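How to wash a wool blanket at home without making it small

My grandmother's blanket came with me when I moved to Castden, and for two years I was afraid to wash it. In September I finally tried, first with an old wool scarf and then with the blanket. I write down my method for anybody who has a similar one in the cupboard.

Read the label before anything else. If it shows a crossed-out wash tub, stop and take the blanket to a cleaner. If the label is missing, as on mine, test a corner. Wet it with cool water, press it with a white cloth and see if colour comes off. Mine gave a little brown, so I washed it alone.

Shake the blanket outside and brush it in one direction with a soft clothes brush. Loose dust becomes mud in water, so take your time with this part. Small stains I treat with a drop of wool detergent on the finger. Do not rub hard, or the wool will become felt in that place.
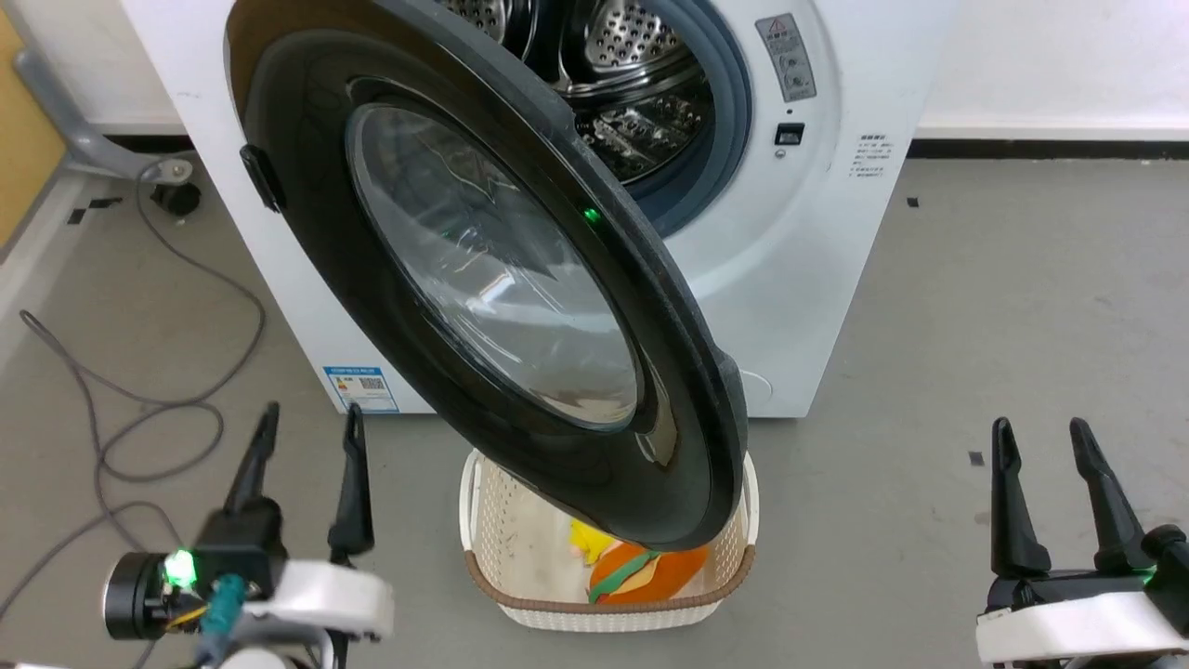 Wool does not like three things: heat, strong movement and a quick change of temperature. Choose the wool or hand wash programme, with cold water or 30 degrees at most, and the slowest spin your machine offers. Fold the blanket loosely in a long shape and lay it in the drum in soft waves. With a front loader, open the round door completely, as in the photo, so the wool does not catch on the latch when you push it in. It should fill no more than two thirds of the drum. Use a liquid detergent made for wool, half of the normal amount. I use one called Amano, but any mild one is good. No softener and no bleach.

When the programme ends, take the blanket out immediately. It will be heavy, so support it from below with both arms. If you pull it by one end, it will become long and narrow.
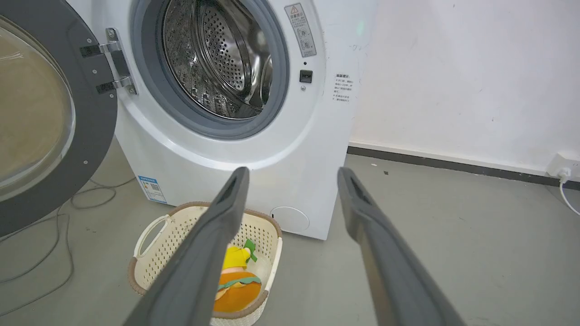
Lay it on two big towels, roll everything together like a pancake and press with your knees. Then open the roll and change the towels. My neighbour Bogdan Dudek does this 4 times with his thick blankets. For me 2 times was enough.

Dry it flat, away from the radiator and from direct sun. I put mine over a drying rack with the arms open, and turned it after 12 hours. While it is still damp, pull the edges gently with your hands until the corners are square again.

If the wool feels hard after drying, brush it lightly or hold a steam iron 10 centimetres above it, without touching. Store it only when it is fully dry, in a cotton bag with some lavender or cedar.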